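Switching the blog over to mostly plant-based cooking, month one

September 2023

I said in the last post that I would stop eating meat at home for a month and write down what happened. The month is over. I still eat eggs, and I had fish twice at my sister's, so this is a post about cooking more vegetables and beans. Anyone looking for strict vegan advice should go elsewhere.

The kitchen has been busier than usual.
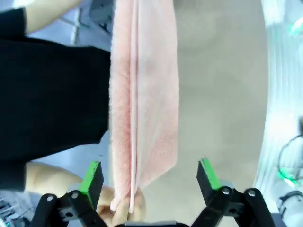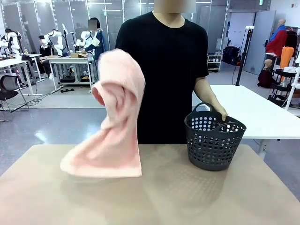 Hauke Görtz wrote under the last post that I was going to get sick of lentils by the second week, and that I should learn to cook one kind of bean properly before buying six kinds. He was right on both points. I had red lentils, green lentils, black beans, chickpeas, split peas and a bag of something from the Tarnum market with no label. By day nine I was only reaching for the chickpeas.

So, chickpeas. I buy them dried, in the 2 pound bag from Vogler, and soak half the bag overnight in the big pot with a spoonful of salt. In the morning I drain them, cover them with fresh water and simmer them with a bay leaf and half an onion. Mine take an hour and a quarter. The packet says forty minutes, and at forty minutes they were still chalky in the middle. I keep the cooking water and use it in soup.

One batch gets me through four days. The first day is usually a stew with canned tomatoes, carrots and cumin. After that they go in salads, or I mash them with lemon and mustard for sandwiches. The mash is better the next day. I tried roasting them in the oven three times and they were hard every time, so I have given that up.

I tracked what I spent. Groceries came to $166 for the month, for one person. In August it was higher, but I had people over in August and I didn't keep all the receipts, so I can't give a fair comparison. Cheese was the biggest single item. I did not expect that and I'm going to look at it.

I also tried tracking calories with the Misusley app, with the goal set at 2,000 a day. I lasted eleven days. Entering a pot of stew is tedious when every ingredient has to be weighed first, and I was guessing at the olive oil anyway. My weight is the same as it was.

Things I would do again: the stew, the bean mash, and the cabbage with peanut sauce from the old Nerholm cookbook. That recipe calls for a whole tablespoon of sugar and I use a teaspoon. Things I would not do again: the cauliflower steaks, which took up a whole evening and left me making toast at nine o'clock.

A couple of people asked about protein. I don't have much to say on it. I ate beans or eggs every day and felt fine. If you have a medical reason to watch it, ask a doctor.

For next month I'm keeping the same rules but adding tofu, which I have only ever eaten in restaurants. If you have a way of getting it crisp without deep frying, leave it in the comments. I have a cast iron pan and an oven that runs a little hot.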